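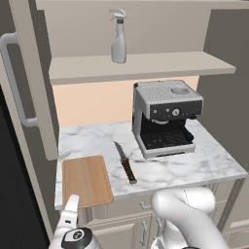 Slide 1. The simulated kitchen, with the spray bottle on the shelf and the arm at the counter.

Teaching a Simulated Arm to Tidy a Kitchen: Notes from a Student Project
Speaker notes, Terence Stockdale, Rusholm Technical College
Session length: 17 minutes, with questions to follow

14 shares | 3 comments

Opening

Good morning, and thank you to the organizers for including student work in the main program. I teach the second-year automation course at Rusholm. The project I will present was carried out by students in that course, under the name Drudolum. My colleague Thanakorn Paisan supervised the programming and is in the room this morning. Questions about the control software should go to him.

The talk covers how the assignment was set, how the students collected their demonstrations, how the work was graded, and what the department will change before the next class begins in October.

[Pause. Confirm that the slides can be read from the back row.]

The assignment

Each student team was given the same task in the same simulated kitchen. The arm was to take a spray bottle and place it on the wall shelf above the counter. The wording of the task fit on one line, and the department chose to keep it that short. Students were expected to write the longer version themselves, including what counts as "on the shelf," how upright the bottle must be, and what the arm should do once it has let go.

Several teams wrote that the bottle must be standing with its whole base supported. One team added that the arm must return to its starting position without touching anything else. The department has since adopted both statements as part of the standard brief.

The kitchen was built in Selix, the simulation package licensed for the teaching lab. Students did not build the room. They received it complete, with its cabinets, counter and loose objects, and were permitted to change the starting position of the bottle only.

[If asked about license costs, refer to the handout.]

Collecting demonstrations

The class recorded 2,000 demonstrations in total. Each student guided the arm by hand controller through the full task, and every attempt was saved, including those in which the bottle was dropped. Teams labeled their own attempts and then checked the labels of one other team. Disagreements were settled in a short weekly meeting, and the minutes of those meetings were handed in with the final report.

Labeling took longer than the department had planned. The first schedule allowed one lab period for it. Most teams needed three, and the report deadline was moved back accordingly. I would advise any instructor considering a similar course to set the label definitions before the first recording session.

[Advance to slide 2.]

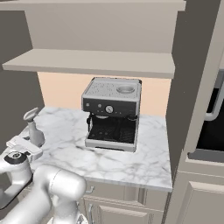 Planning the path of the arm was the part of the course in which students asked for the most help. In earlier exercises they had worked with a bare table, where a straight line between two points is usually acceptable. A furnished kitchen does not allow this. The lower shelf board projects directly over the espresso machine, and a bottle standing near the left wall, as it does on this slide, leaves the wrist little room on that side. Teams were asked to sketch at least two approaches on paper before moving the arm, and to write one sentence on why they preferred the one they chose. These sketches were graded. Mr. Paisan found them more useful than the code when deciding which teams needed assistance.

A common early error was to plan for the gripper and forget the rest of the arm. The fingers would reach the bottle correctly while the elbow passed through the edge of the counter – something the simulation reports as a collision but does not prevent by default. From the fourth week, any attempt with a reported collision was marked as failed, whatever became of the bottle.

Grading

The project was graded out of 90 points. The written task definition and the path sketches together carried one third of the points. The trained controller carried another third, and the final report carried the rest. Teams whose controller performed poorly could still earn a good grade if the report explained the failures clearly and with reference to their own recordings.

Some students objected to this arrangement at first. The objections were heard in class, and the grading plan was kept.

[Optional: read the extract from the Petchrat team's report, second page. Omit if past the twelve-minute mark.]

Changes for the next class

The department will make the following changes:

– Label definitions will be agreed in the first lab period.
– Collision reporting will be switched on from the first week.
– Each team will receive a different starting position for the bottle.
– The path-planning lecture will be given before the first recording session.

We do not plan to add a second object to the task at this stage. The present assignment fills the available lab hours, and the staff would prefer to see it done well by the whole class.

Closing

I wish to thank the students, who have agreed to the use of their work in this talk, and Mr. Paisan for his many evenings in the lab. Copies of the assignment sheet and the grading form are on the table by the door. I will now take questions.

Related items
Handout: Drudolum assignment sheet and grading form
Thanakorn Paisan: Hand Controllers in the Teaching Lab
Student report: The Petchrat Team
Second-Year Automation: Course Outline

Contact the Automation Department | © Rusholm Technical College | Back to top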